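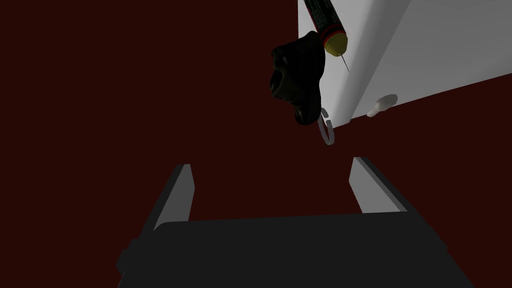 4. Setting Up the Congregation Register

The Lidow register holds the names, baptism records and ministry groups of your congregation. Complete this section before the first Sunday offering is entered.

4.1 Creating the register

1. Sign in with the church administrator account supplied by your regional office.
2. Open Congregation, then New Register.
3. Enter the name of the parish as it appears on the deed of foundation, for example Trindade Parish.
4. Select the size of the register. The standard size holds 1,499 members; the extended size holds 3,000.
5. Press Save and wait for the confirmation message.

Note: A standard register can be extended later. An extended register cannot be reduced.

4.2 Adding ministry groups

1. Open Groups and choose Add.
2. Type the name of the group - Bible study, choir, home visits - and assign a leader.
3. Set the level of access. Leaders with Read access can view contact details only.
4. Repeat for each group.

Caution: Pastoral notes are confidential. Do not give Full access to any person who has not signed the privacy statement (Form B).

4.3 Closing the session

The register signs out after 30 minutes without activity. Unsaved entries are lost. Questions about access should be sent in writing to Cremilda Lacerda, Wekelthorpe office.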